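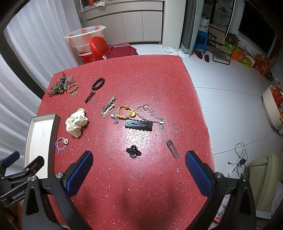

The Juntunen Cycle

The Juntunen Cycle is a series of linked fantasy romance novels set in and around the invented harbour town of Juntunen, and published by Pollitex, a small press that began with cookery and local walking guides before it found its way, rather happily, into fiction. The books are best known among readers of online book blogs, where they have been passed along, reviewed, argued over and given away as prizes for years.

Setting

Juntunen lies at the mouth of a cold river, below the mountain of Plilolmont, and most of the action moves between the two. The townspeople fish, mend boats and keep a great many secrets, while the people of the mountain keep bees and are said to be able to hear a promise being broken from a long way off. This last detail sounds like a bit of decoration when it first comes up, but a good deal of the plot hangs on it, and readers are well advised to keep it in mind!

Plot

The first book, Salt Promise, follows a young ferrywoman who agrees to carry a stranger across the river by night and finds in the morning that the whole town has forgotten her name. She sets off up Plilolmont to get it back. The stranger goes with her, at first unwillingly, and the slow growth of trust between them takes up much of the middle of the book (some would say a little too much of it, though others would gladly have had another hundred pages).

The second, The Veltis Door, is told by the ferrywoman's younger sister and begins on the same night as the first. Veltis is the name of the drowned quarter of the town, which can be reached on foot only at the lowest tides. The story is darker than its forerunner, and its ending, in which one of the sisters must stay behind, caused a fair amount of distress when it came out.

Publication

Salt Promise runs to 332 pages in paperback and came out in August, with an e-book following soon afterwards. Pollitex printed 90 signed copies, 60 of which went to bloggers and reading groups as giveaway prizes. The signed copies have a blue ribbon marker and a hand-drawn map of the river inside the back cover, a map which was left out of later printings and is still much missed.

Reception

Reviewers on the whole took to the books warmly, praising the sisters' quarrels and the sense of weather on every page. The commonest complaint concerned the stranger, whose past is held back for so long that several readers confessed to skipping ahead. Opinion is more divided over The Veltis Door, which some hold to be the better book by a long way and others have never quite forgiven.

See also

Fantasy romance
Small press publishing
Book blog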